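I met Mateja Georgiev over a very strong coffee, which suited the subject, as she has spent most of the past year teaching a robot arm to deal with crockery. Her project is called Skendico and I'd wanted to hear about it since July.

"People think we write out every move," she told me, laughing. "We don't! We guide the arm through a job by hand, it records what we did, and then it has to work out the rest."

The first version needed 500 demonstrations before it was any use. The new one gets by on 30, and I asked her how on earth they'd managed that.

"We threw out the dull ones," she said. "Ruben Jansen noticed that most of our recordings were nearly the same - same start, same reach, same everything. So now we only add one when the arm is unsure of itself, and we start it from wherever it got stuck."

They tested it over 162 trials, moving things between goes and changing the time of day. Bowls were fine. Mugs were a pain, mostly because of the handles.

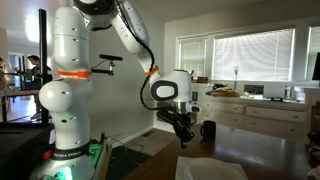 "Daylight was the other headache," Mateja went on. "A shiny table looks like a different table by teatime, and the arm would hesitate. We've got two ideas for that and I like one of them."

Which one? She wouldn't say, but she did let me finish the biscuits.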